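List: Kamon cell operators and maintenance
Subject: Re: Left arm stop during tray transfer, Lavidby site: findings and interim rules
Date: 15 April 2022
From: Cell Safety Office, Lavidby

To all subscribers,

The Safety Office has completed its review of the stop reported by the Tavares shift team. The original report is quoted for those who joined the list after it was sent. Our findings and the interim rules follow it.

> To: Kamon cell operators and maintenance
> Subject: Left arm stop during tray transfer
>
> We are reporting an unplanned stop on the two-arm cell at the Tavares bench. The cell was running the small parts transfer, blue compartment tray to perforated steel tray. The left arm had released a part and was backing away when it halted with a wrist torque fault. The right arm did not halt. It continued its programmed move for 3 seconds and came to rest when the operator pressed the stop button.
>
> No one was inside the marked floor area. No one was hurt. One part was found on the table covering and has been set aside. The fault counter on the left arm stood at 113 when we read it, which is higher than we expected, and we would like to know whether earlier entries were reviewed by anyone.
>
> We have locked the cell out and will leave it that way until we hear from you. Please also advise whether the other benches should stop.
>
> Tavares shift team

The report was complete and was sent promptly, and the lockout was the correct action. The answers to the questions it raised are as follows.

1. Cause of the left arm halt

The torque fault was genuine. The gripper cable on the left arm had too much free length between the gripper housing and the first tie point on the arm. During the retreat move the slack caught on the raised rim of the compartment tray. The wrist controller read the pull as a collision and halted the arm, as it is designed to do.

The cable jacket shows wear at the place where it met the rim. The conductors tested good. The cable has been replaced as a precaution and the old one is being kept by this office.
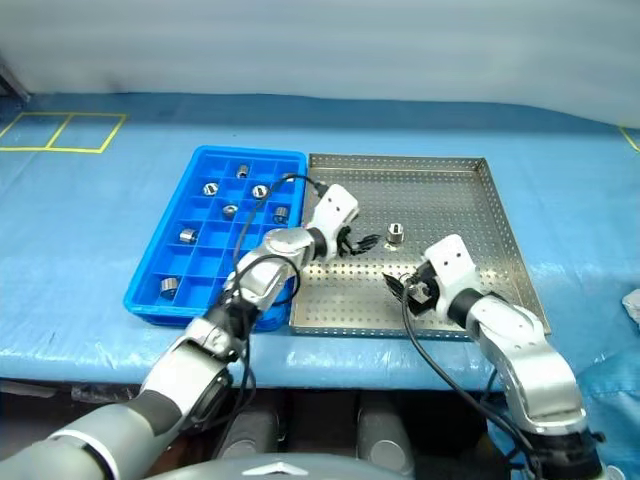

Cable routing on these arms was last changed in November, when the grippers were replaced. The work order called for the cable to be tied along the forearm with enough length for full wrist rotation. It did not give a maximum. The length left free was therefore a matter of judgment, and it differed from one arm to the next. We consider this a fault in the work order and do not attribute it to the technicians who carried it out.

2. Why the right arm kept moving

This is the more serious finding. A protective halt on either arm is supposed to halt both. The link between the two controllers had been set to pass emergency stops only, so a torque fault on one side was logged but not sent to the other. The emergency stop button worked correctly throughout.

The setting was found on 2 of the 5 cells at Lavidby. Both had been restored from the same backup file. The Mello annex has been asked to check its own cells and has not yet replied. Until it does, its cells should be treated as affected.

3. The fault counter

The earlier entries had not been reviewed. Most of them are brief torque warnings that cleared without halting the arm, and they begin after the November work. The daily check sheet asks the operator to confirm that there are no active faults. It does not ask for the counter reading, so the rising number went unreported. We regret that this was missed. The sheet is being revised.

4. Interim rules

These apply at once to every two-arm cell and remain in force until withdrawn by a message to this list.

Do not run a cell in automatic mode until maintenance has tested the link between its controllers and signed the tag on the main disconnect. The test is made with both arms at low speed and clear of the trays.

Before each shift, with power locked out, check the gripper cable on both arms by hand. If any loop can be drawn down to the height of the tray rim, the cell stays out of service.

Write the fault counter reading for each arm on the daily sheet, in the margin if the old form is in use. Report any increase over the previous reading to maintenance before starting.

After any halt of one arm, press the emergency stop before doing anything else, even if the second arm appears to be still. Do not reach in to recover a part or straighten a tray until the lockout is in place.

Any part found outside its tray is to be bagged, labeled and held. It does not go back into the batch.

5. Return to service

The Tavares bench may resume once its link test is signed and the tie points on both arms have been reset. Maintenance will post the signed result to this list. Shift leads should not rely on word of mouth that a cell has been released.

A revised work order giving a maximum free cable length will be issued separately. Teams that have made their own changes to cable routing are asked to report them, with the arm serial number, by reply to this message. Such reports will be used to correct the work order and will not be treated as violations.

Cell Safety Office
Kamon, Lavidby site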